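Bitte nicht auflegen - Notizen zum Vortrag über das Telefonieren am Arbeitsplatz

September · von der Redaktion Grelgate 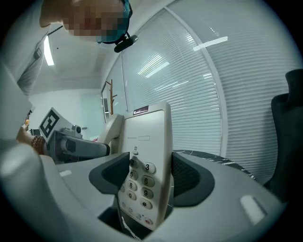
Schnurtelefon in Beige, mit Tasten und Spiralkabel.

(Folie 1 stehen lassen, bis alle sitzen. Wasser trinken!)

Guten Morgen zusammen, schön, dass so viele gekommen sind, und das an einem Freitag. Ich fange mit einem Geständnis an: Ich habe Angst vorm Telefonieren gehabt. Richtig Angst, mit Herzklopfen und allem. Ich habe mir die ersten Sätze auf einen Zettel geschrieben, inklusive meines eigenen Namens, falls der mir nicht einfällt. Wer von euch kennt das? (Hände abwarten. Es sind immer mehr, als man denkt.)

Bei Grelgate haben wir im Kundendienst angefangen, als noch jeder Anruf auf einem grünen Zettel landete. Name, Nummer, Anliegen, Rückruf ja oder nein. Die Zettel klebten am Monitor, an der Lampe, einer hing mal zwei Wochen an meiner Jacke, und der Mensch dahinter wartete wirklich noch auf seinen Rückruf. Ich habe ihn dann angerufen und mich furchtbar geschämt, und er hat gelacht und gesagt, er hätte inzwischen selbst herausgefunden, wie der Filter rausgeht.

(Pause. Wenn keiner lacht, einfach weiter.)

Dann kam Vesance, unser Ticketsystem, und plötzlich wollte keiner mehr telefonieren. Alles schriftlich, alles sauber nachzulesen, herrlich! Ich war begeistert, ich gebe es zu. Nur sind die Vorgänge immer länger geworden. Wir haben uns irgendwann 1.000 Tickets angeschaut, an mehreren Abenden, mit sehr viel Pizza. Über 50 davon hatten mehr als zehn Nachrichten hin und her, und es ging fast immer um etwas, das man in zwei Minuten am Telefon klärt. Welche Seite ist oben. Welches Teil meinen Sie. Blinkt es oder leuchtet es dauernd.

(Folie 2, den Verlauf mit dem Dichtungsring. Vorlesen, aber nur den Anfang, sonst sitzen wir mittags noch hier.)

Seitdem haben wir eine Regel, und die ist ziemlich simpel: Nach der dritten Nachricht wird angerufen. Wer sich nicht traut, holt sich jemanden dazu, der zuhört. Das war am Anfang peinlich, so zu zweit am Hörer zu hängen, aber es hat mir persönlich mehr geholfen als jede Schulung.

Was ich mir angewöhnt habe:

- Am Anfang fragen, ob es gerade passt. Und die Antwort dann auch gelten lassen.
- Im Stehen telefonieren, wenn es unangenehm wird. Ich klinge dann anders, keine Ahnung warum.
- Pausen aushalten. Ganz schwer für mich, ich rede ja immer gleich los (merkt man vielleicht).
- Zum Schluss laut sagen, wer jetzt was macht und bis wann.
- Notiz innerhalb von 24 Stunden ins Ticket, sonst war der Anruf für die Kollegen nie da.

(Hier Zwischenfragen zulassen. Letztes Mal in Wolde kam die Frage nach dem Homeoffice - ja, das geht genauso, nur bitte nicht mit laufender Waschmaschine im Hintergrund. Ich spreche aus Erfahrung.)

Noch kurz zu den Beschwerden, weil danach immer gefragt wird. Wenn jemand schreit, lasse ich ihn ausreden. Ich schreibe mit und lese nachher vor, was ich notiert habe. Meistens kommt dann ein »Ja, genau«, und ab da reden wir normal miteinander. Wenn es persönlich wird, darf bei uns jeder das Gespräch beenden, mit Ankündigung und ohne sich nachher zu rechtfertigen.

So, und jetzt ihr. Sucht euch jemanden, den ihr noch nicht kennt, setzt euch Rücken an Rücken und erklärt euch gegenseitig den Weg vom Bahnhof hierher. Keine Handys, keine Hände! Der eine redet, der andere zeichnet mit. (Fünf Minuten, dann tauschen. Stifte liegen beim Kaffee.)

7 Kommentare · 24 Mal geteilt

Zuletzt erschienen
Grüne Zettel, rote Köpfe: Rückrufe richtig planen
Vesance im Alltag: Tickets, die keiner schließen will
Nachlese zum Workshop in Wolde
Warteschleifenmusik, eine Abrechnung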